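Mahuika Cell, Balville Workshop
Progress report to the fund, second period
Thursday, March 27, 2025

1. Where we are

The two-arm cell at Balville is running and has been used on most working days since the start of the period. The grant pays for the cell itself, the tooling and the first year of upkeep. Staff time is met by us. This report deals mainly with what has been bought, what is on order and what we would like to change in the remaining budget.

The work plan named three kinds of task: handling small electrical goods, sorting returned parts and feeding the test bench. The first is under way. Sorting has been tried on a small scale only. The test bench work has not begun, as the bench is still waiting for its guard doors, and we do not expect them before the summer.

2. Spending to date

We have spent 62 per cent of the equipment line. Most of that went on the arms, their controllers and the table. The rest went on grippers, cables, mats and the safety inspection. The inspection cost more than we had allowed. We have covered the difference from the travel line, as agreed with you by letter, and no further transfer is needed for it.

The training line is almost untouched. The two-day course run by Bendel was put back twice at their end and is now booked for October. We ask that this money be carried over.

3. Changes to the equipment plan

The original bid included a third arm. We no longer wish to buy it. The table will not take another base without being rebuilt, and the tasks we have looked at so far need two arms working well together. We would like to put the money towards the following:

A second set of gripper fingers for each arm, in a softer material. The present fingers mark painted and glossy plastic if the force is set too high, and changing the force setting for every item slows the work.

A tool changer for one arm. At present fingers are changed by hand with a hex key. It takes some 8 minutes each time, including the check afterwards, and the small screws get lost.

Spare cables. We had one cable failure in the period and lost 3 working days waiting for the replacement. A full spare set kept on the shelf would cost less than a week of the cell standing idle.

Two quotations have been received for the tool changer, one from Bendel and one from Zisa. Zisa is cheaper and has the shorter delivery time, but its price leaves out the mounting plates. We have asked them to quote again with the plates included and will send both papers on when we have them.

4. Handling trials

The trial set now stands at 200 items, taken from the returns shelf. It was chosen to be awkward, and goods with leads attached have been the hardest part of it. 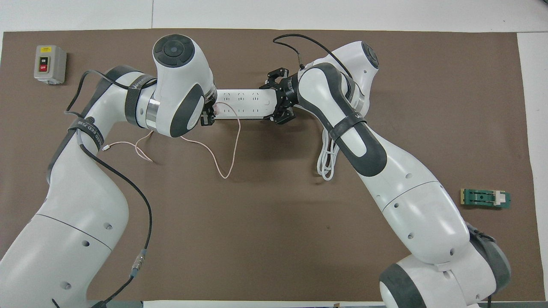

Cable handling is where we think the next round of money should go. Rigid items can be planned for from a drawing, and a soft lead cannot. With the power strip, one gripper has each end of the body and the strip is held level above the mat, but the white cord hangs from it in a coiled bundle and neither gripper has hold of that. The bid allowed nothing for fixtures. We now propose a simple set of clips and a small holding stand, to be made in our own workshop, so that a lead can be parked while the arms deal with the body. Materials would come out of the consumables line. If the stand does the job we would have a better version made outside.

5. Plans for the next period

Place the order for the soft fingers as soon as you have approved the change in section 3. They come from stock.

Settle the tool changer once the revised Zisa quotation is in.

Make and try the first holding stand.

Fit the guard doors on the test bench when they arrive, and arrange a second inspection before anything is run there.

Send staff on the Bendel course.

6. Decisions we need from you

Approval to drop the third arm and use the money as set out above.

Approval to carry over the training line.

Confirmation that workshop-made fixtures may be charged to consumables. The grant terms mention bought items only, and our finance office would like this in writing before the first invoice is paid.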